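Renting in Povow: a small flat and a long list of questions

When I moved to Povow in January, I had two suitcases and one clear wish: to live near the tram. The agency, Omerović, sent me 671 listings in the first week. I think the computer did not understand what I asked for. Most of them were in Rulari, on the other side of the river, where the rents are lower and the last bus leaves at nine.

The flats in the old centre are beautiful but they are strange. The ceilings are high, the windows are double, and the bathroom is often in the place where a pantry was before. One flat had a very good kitchen, but to reach the bedroom you had to cross the balcony. The agent called this "a fresh solution".

What surprised me most was the heating. In the Jallov buildings, which went up along the tram line after the factory closed, every tenant pays the same sum for it – 200 a month, also in summer. In the centre you pay for what you use, and with those ceilings you use a lot. I advise everybody to ask for the winter bill of the previous tenant before signing anything.

The deposit is another matter. The law permits two months of rent, but some owners ask for 200 more "for the keys". I refused to pay it and still got the flat. It is on the fourth floor, with a lift that works on most days.

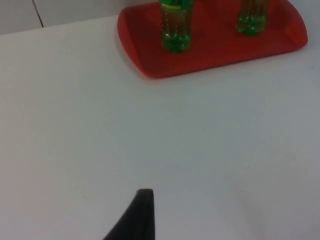

My contract is for one year, and after that the owner may raise the rent once. The neighbours tell me that he usually does it in spring, by a letter under the door, and that it is possible to discuss the sum if you answer him in writing.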